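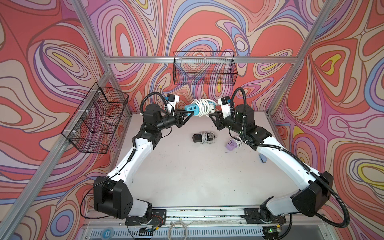
Ghazal Babaei tells me I was far too gentle last time on the business of smoke alarms and burnt toast, and that anyone who takes the battery out "just until the kitchen clears" ought to be made to write the date on their hand. Well, I've done it myself, Ghazal, and it was three weeks before I remembered! So let me start again, and properly this time.

## Alarms

Press the test button when you change the beds, or on whatever job comes round regularly in your house. If cooking keeps setting it off, move the smoke alarm out to the hall and put a heat alarm in the kitchen, which won't mind your toast at all. Run the soft brush of the vacuum over the vents now and then (spiders love them). And do turn yours over to look for the replace-by date. Mine had gone by while I was busy feeling pleased with the new battery.
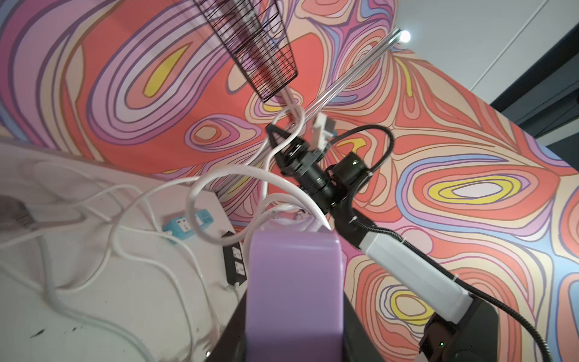

While you have the steps out, listen to the alarm from each bedroom with the door shut. My mother slept straight through hers with the wireless on, so she now has a linked one on the landing and another by the bed.

## Pans

Never put water on burning fat. Turn off the heat if you can reach it safely, leave the pan where it stands, and if it's more than you can deal with, get everybody out, shut the door behind you and ring 999. A fire blanket belongs near the kitchen door, well away from the hob, so that you aren't reaching over flames to get at it. Zanele Magagula keeps hers on a hook beside the aprons, and I've copied her. 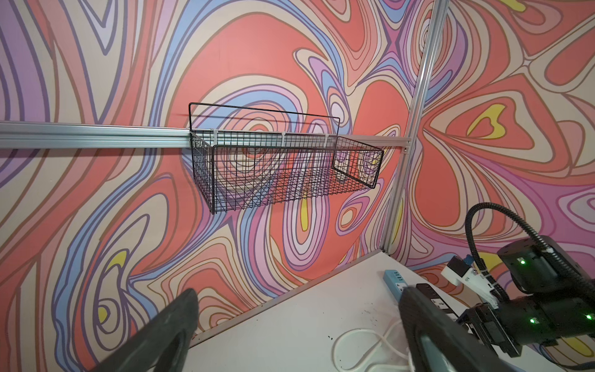
**Hernport, October**

The evenings are drawing in and out come the heaters, so a word about those. Keep them a good metre from curtains and the airer, plug them straight into the wall, and switch them off when you go up to bed. I know how tempting it is to dry a school jumper over one, and I'm begging you not to.

If you've an open fire or a stove, book the sweep now before they all fill up. I paid 100 pounds for two flues, and he brought down a whole jackdaw's nest, twigs and wool and all. Let the ash go stone cold and tip it into a metal bucket with a lid, kept outside.

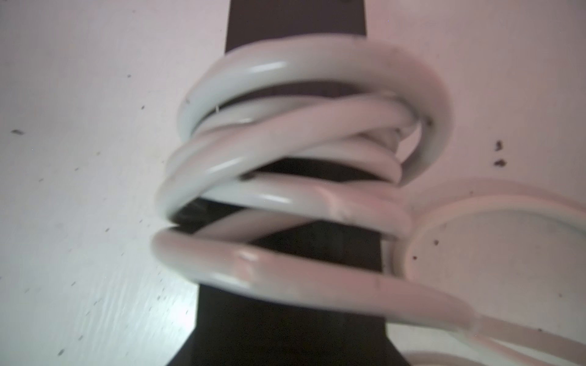 The last thing is the way out. Keep the door keys in the same spot every night, tell visitors where that is, and walk the route once in the dark with the children. Ours thought it a tremendous treat and wanted to do it again after supper.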